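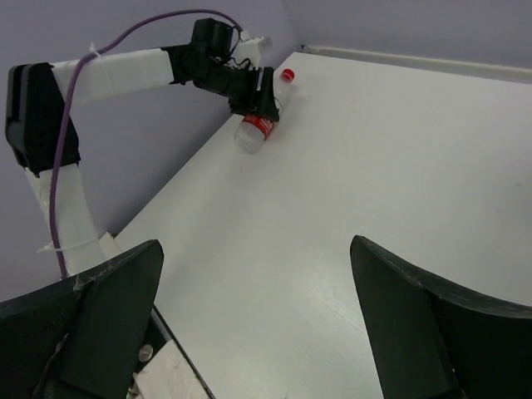
## 4.2 What households told us about the shared access points

When we began the second round of interviews in Durnorero in February, we expected most of the talk to be about price, as it had been in the first round. Price did come up, and it came up warmly and at length, often over tea. But the people we sat down with wanted first of all to tell us about waiting: waiting for the post office to open so that they could use the connection there, waiting for a page to load, and waiting for someone from the operator to come out after a storm.

The full survey covers 2,811 households. Each one was asked how far they walk to the nearest shared access point, who in the family usually goes, and what they hope to get done once they are there. Maya Hamdan and Tsung-han Ho wrote the questions together, and they took great care to keep them in ordinary language. "Bandwidth," for example, appears nowhere in the form. We asked whether a video call to a relative would hold up long enough to say a proper goodbye, and that question gave us some of the richest answers in the whole study.

A smaller group of 20 households kept a paper diary for us — a real kindness on their part, given how busy the planting weeks are. The diaries let us compare what people remembered with what they had written down on the day, and we come back to that comparison in Section 5. 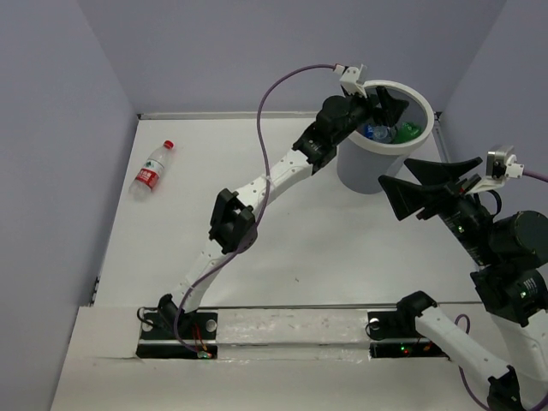

Outages were the hardest thing to measure, and we would like to spend a little time on why. Vindgate, which runs the access points under its agreement with the district, counts a site as working whenever the equipment has power. Families count it as working when a message goes through. These are two very different ideas of service, and a good deal of the bad feeling we heard in the interviews seems to grow out of the gap between them. Anyone who has lived with electronics will know how tempting the first idea is. In Figure 2, thin red and orange wires run down toward a small green light glowing at the front of a black base plate, and a light like that is easy to check from across a room, while the job the machine is meant to do takes much longer to judge. Sibel Kılıçarslan suggested early on that we record both measures side by side for every site, and we are very glad we listened to her.

To put the two on the same footing, we scored each site from 0 to 100 on the operator's measure and again on the families' own reports. Where the scores were far apart, Tsz-kin Leung went back to the field notes to look for the cause, reading the interviewers' comments in the margins as well as the answers themselves. Weak links between the post office and the next town were mentioned often, as were opening hours that did not match the market day. We treat these separately in the analysis, and the coding rules are given in Appendix B.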